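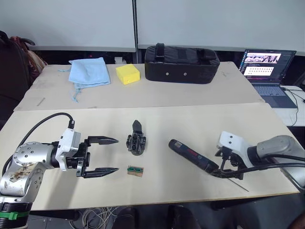
Cables are what go first on our two-arm cell, long before any joint or motor gives up, so that's where I start every single time. I've looked after this one for 730 hours of running now (I keep a paper log, yes, with a pencil on a string) and I can count my real headaches without using up both hands. On the left arm the black cable loops up from the joint and over to the white wrist housing, and I like to see a good fat arc there. If it's pulled flat, the connector takes the strain every time the wrist turns. If it's too long, it snags on whatever you left on the table! I bend the arm to its worst reach with the power off, give the cable a bit more slack than it needs, and only then tie it down.

Next, fingers. Ours are the long serrated kind, and grime packs into the teeth like you wouldn't believe. An old toothbrush does it, dry, brushing out toward the tip. I bought a fancy cleaning kit from Fevetti once and it's still in the drawer. Wipe the casings too while you're there, but don't go crazy over old brown stains. I spent a whole December afternoon on one and all I got was a sore thumb.

The screwdriver needs its own routine:

Check the bit is seated before you close the gripper on it. Tug it, twist it, tug it again.

Grip low on the barrel and keep the fingers off the switch. I learned that one with a very loud noise.

Stand the tool up over the fixture by hand-jogging the arm, slowly, and look at it from 2 sides. Straight from the front can be a mile off from the side — crouch down and look properly. 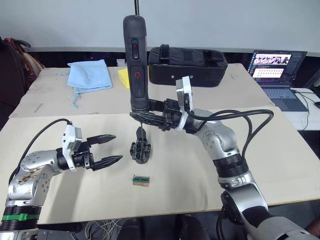 If the bit leans, loosen the grip and set the tool again. Don't try to fix it by tilting the wrist, or you'll be chasing that tilt through every saved position for the rest of the week (ask me how I know). Once it's straight I put 2 little pencil ticks on the table by the fixture, so if somebody bumps it I can slide it right back. Nuvier sells a locating plate for this and I'm sure it's lovely. Pencil is cheaper.

Last thing, save the new positions under a new name and leave the old ones alone until the cell has run a full morning.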